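Sleep is a state the body enters once a day in most people. During sleep the muscles loosen, the eyes close and the brain stops responding to most sounds and lights. It doesn't switch off. Some parts of the brain are as busy at night as they are at breakfast.

## Why beds feel the way they do

A sleeping body loses heat slowly all night. Bedding works by trapping air. Air is a poor carrier of heat, so a thick duvet full of small air pockets keeps warmth near the skin. The filling itself does not make any heat. A duvet on an empty bed is no warmer than the room.

A pillow does a different job. It fills the gap between the mattress and the neck so that the bones of the neck stay in line with the back. 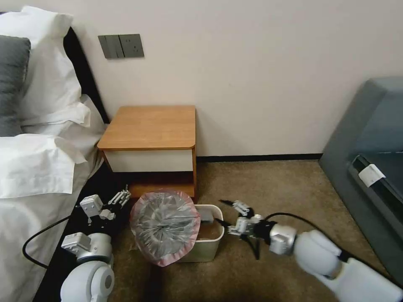

*Words: Hilkka Rissanen | Body and Brain, part 2 | Reading time: one cup of milk*

## The stages

Scientists sort sleep into stages by measuring tiny electrical signals from the brain. Small pads are stuck to the head and joined by wires to a recorder, which draws the signals as wavy lines.

**Light sleep.** The lines become slower. The heartbeat slows too. A person woken at this point will often say they weren't asleep at all. Sudden jerks of the leg are common here and do no harm.

**Deep sleep.** The lines are tall and widely spaced. It is hard to wake someone in deep sleep, and if you manage it they will be muddled for a while. The body releases much of its growth hormone during this stage. A hormone is a chemical message carried in the blood.

**REM sleep.** The letters stand for rapid eye movement. The eyes dart about under the lids, the lines look almost like those of a person who is awake, and most of the long, story-like dreams take place. The large muscles are switched off for the time being, so that the sleeper does not act the dream out.

The stages come round in a cycle. An adult's cycle lasts an hour and a half or so, and there are several in a night. Deep sleep fills more of the early cycles. REM sleep fills more of the late ones, so dreams are often remembered in the morning. 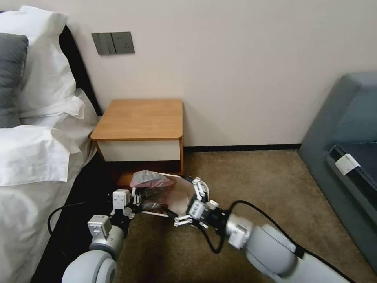
Merja Nurmi wrote in to ask whether people who never remember a dream are missing out on REM sleep. She had kept a notebook by the bed all through December and had nothing to put in it.

They are probably not missing it. Most people who say they never dream will report one if they are woken in the middle of REM sleep. The dream is there but it is not stored. Waking slowly and lying still for a minute may help. A loud alarm tends not to.

## The body clock

Deep in the brain, above the place where the nerves from the two eyes cross, is a small group of cells that keeps time. Its day is slightly longer than 24 hours in most people. It is corrected each day by light, mainly morning light.

When evening comes and the light fades, the brain makes more of a hormone called melatonin. Melatonin tells the body that it is night. Bright light late in the evening delays it.
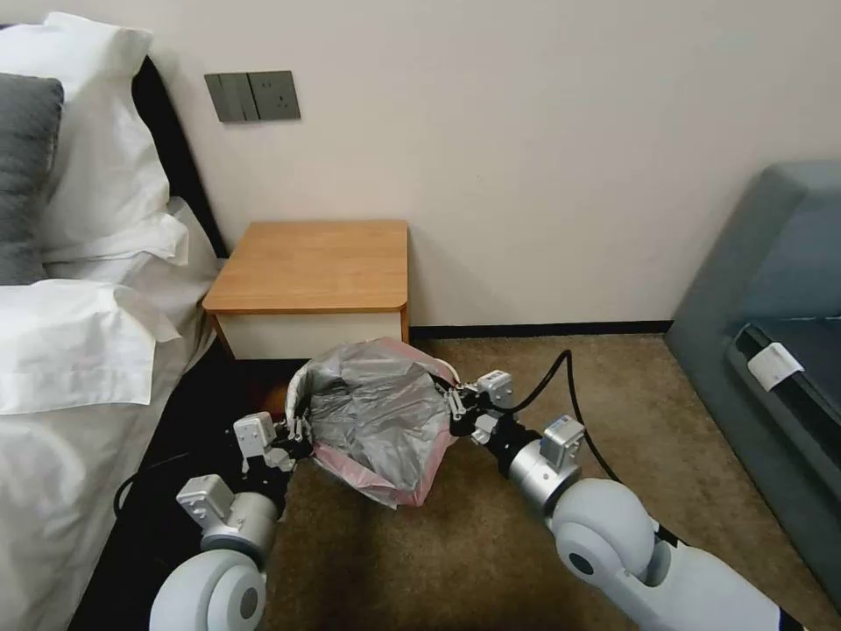
The clock also changes with age. Young children tend to be sleepy early. In teenagers the signal arrives later, so a teenager who can't fall asleep at nine may simply have a late clock. School still starts at the same time.

## Words to know

- **Cycle:** a set of stages that repeats
- **Hormone:** a chemical message carried in the blood
- **Melatonin:** the hormone that signals night
- **REM:** rapid eye movement

Part 3 deals with yawning.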